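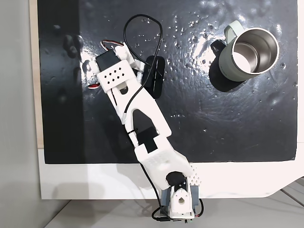
Print this post | E-mail this to a friend

So I finally typed up my house rules for working around the little arm! I've been meaning to since May, when Stepan Kravets came over, looked at my bench and asked where the written version was. (There wasn't one. I had it all in my head and I was pretty proud of it.)

He used to do safety checks at Grurinport and he's a stickler, but a nice one. His big thing is that a hobby arm deserves the same habits as a big one, just scaled down. 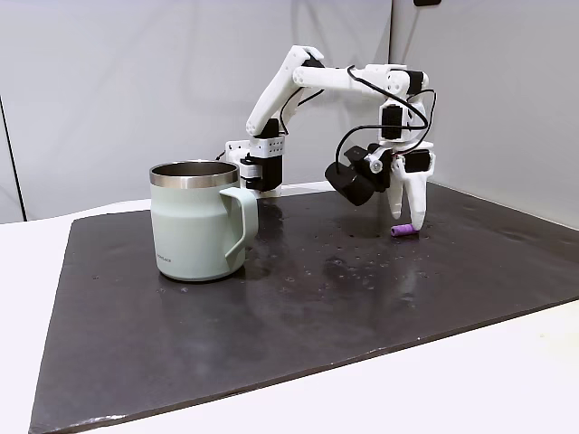
Rule one is power off before your hand goes in. I know, I know, it's a small arm with hobby servos. I still got a good pinch out of it once, and I was only going to nudge something over a bit.

Next, drinks and arms don't mix. Liquid and servo wiring is a bad pair, so if there's a mug or cup on the board for a task, it goes in empty. Wipe up any drops before the power comes back on, and check the plugs while you're down there.

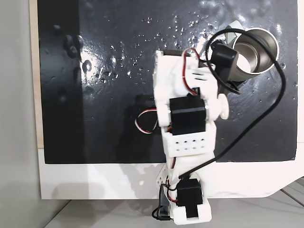

Then there are cables. Run the arm through its whole reach slowly, by hand, with the power off, and watch where every loop goes. I do that 2 times, once for the cables and once for anything the elbow might bump. Henel, my code buddy, thinks once is plenty. We argue about this a lot!

Speed is the last one. New routines start at some 95 percent slower than I'd like, and they stay slow until I've had 100 clean runs in the Testden log. Boring, yes, but I've broken far fewer printed fingers this way.

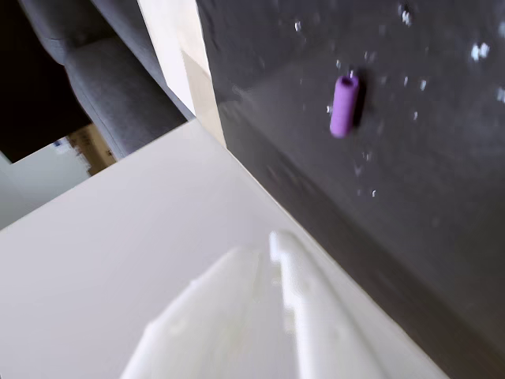

Gripper fingers and the little purple cylinder.

I'll put up the one-page version once Stepan has gone over it with his red pen. If you have rules of your own, send them my way, especially about cables.

Last updated: May

This site uses cookies. By reading on, you agree to our use of them.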